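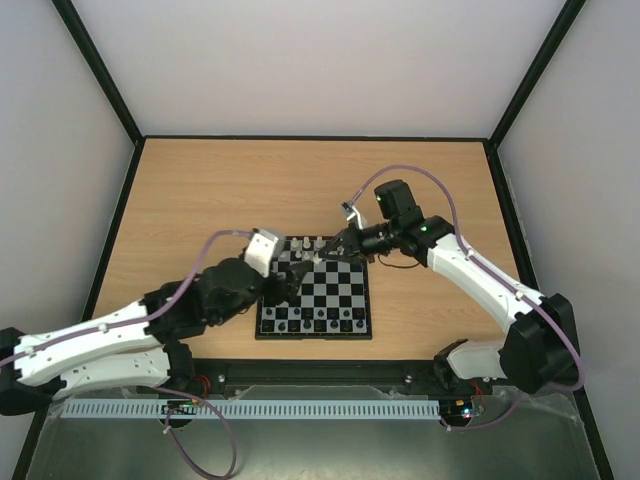

Ob man so etwas inzwischen nicht komplett simulieren könne, wollte gestern jemand in den Kommentaren wissen, mit dem Schachbrett vor der Nase und zwei Armen verliere man doch nur Zeit. Simuliert haben wir im Mai. Das Modell hat danach am echten Brett ständig neben die Bauern gegriffen, deshalb sammeln wir jetzt wieder von Hand.

6. November 2021

Um kurz nach acht angefangen, Arme hochgefahren, Nullstellung geprüft. Der linke brauchte zwei Anläufe. Die Aufgabe für heute: weiße Figuren vom Brett nehmen, neben dem Brett abstellen, später auch zurück. Schwarz kommt in einem eigenen Block dran. Im Projekt Ruteo heißt eine Aufnahme vom Start bis zum Loslassen der letzten Figur eine Episode, und eine Episode zählt nur, wenn keine Figur umfällt.

Vormittags 14 Episoden gefahren, davon 11 behalten. Zwei sind wegen umgefallener Bauern raus. Bei der dritten hatte ich vergessen, die Aufnahme der rechten Handkamera zu starten.

Die Bauern sind das Lästigste. Der Kopf ist klein, und wenn ich zu tief greife, stoße ich mit der Fingerspitze an die Nachbarfigur. Ich fahre jetzt senkrecht an, halte kurz über der Figur und schließe dann langsam. Das kostet pro Griff ein paar Sekunden. Dafür sind die Bewegungen einheitlicher, und das Training bei Arancibia kommt damit laut Rückmeldung besser zurecht als mit den schnellen Griffen der letzten Woche.

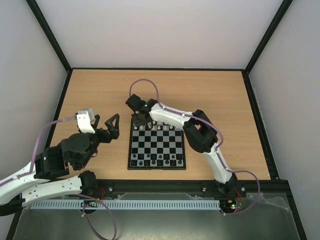

Grundstellung, rechter Greifer über den weißen Reihen.

Mittags Daten kopiert, das dauerte mehr als 10 Minuten. Danach Zeitstempel verglichen. Die feste Kamera und die Handkameras liefen sauber zusammen. Brot am Schreibtisch gegessen.

Nachmittags die Ablage variiert. Bisher standen die Figuren immer fast an derselben Stelle, und das Modell lernt sonst nur diese eine Stelle. Also mal dichter am Brett, mal weiter weg, mal in kleinen Gruppen. Das Brett habe ich zwischendurch etwas verschoben und den Versatz ins Protokoll geschrieben.
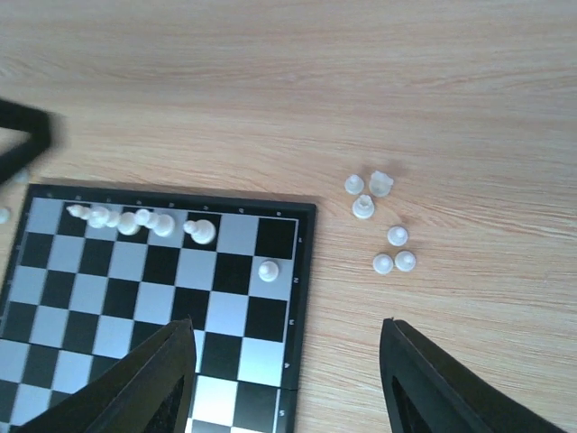 Offen für morgen

Die 5 Episoden mit Zurückstellen nachholen, die ich heute nicht mehr geschafft habe. Benennung der Ordner an das Schema von Dresudent anpassen. Griffkraft rechts etwas herunterregeln, der Springer rutscht beim Öffnen nach. Und die Startposition der Arme neu abspeichern, bevor ich wieder alles ausschalte.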